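Donating after the Lenside flats fire – bedding or money?
2018-10-26
Posted by quietharbour

I live in Grenbridge and I would like to help the families who lost their homes in the Lenside fire in September. I read that 34 flats cannot be used until the repairs are finished. I have clean quilts and towels from my mother's house, but the page of the collection says only "donations welcome". Do they still take bedding, or is it better to send money? I also want to know if the money goes to tenants who had no insurance.

mirthorpe_bus

The hall in Mirthorpe stopped taking bedding 2 weeks ago, they have no more room. Phone before you go. Children's shoes they still wanted when I was there.

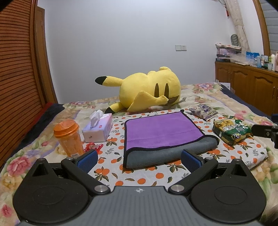
If you have quilts in good condition, you can try the furniture store on Eskildsen Road. They keep things for people who will get a new flat later and will need everything at once. Wash first, and write the size on the bag – single or double – so they do not have to open it.

R. from the third floor

I am one of the tenants, so I can answer the second part. We had no insurance for our things. From the fund each household received 488 pounds in the first payment, and a second one is promised, but I have no date for it. The form did not ask about insurance, only for the tenancy agreement or a letter from the landlord. My agreement was burned and the letter was accepted.

For us money is more useful now. We are in a temporary room and cannot store much.

tollgate88

Was it not 600 per household? That is what my neighbour said. Anyway I gave cash.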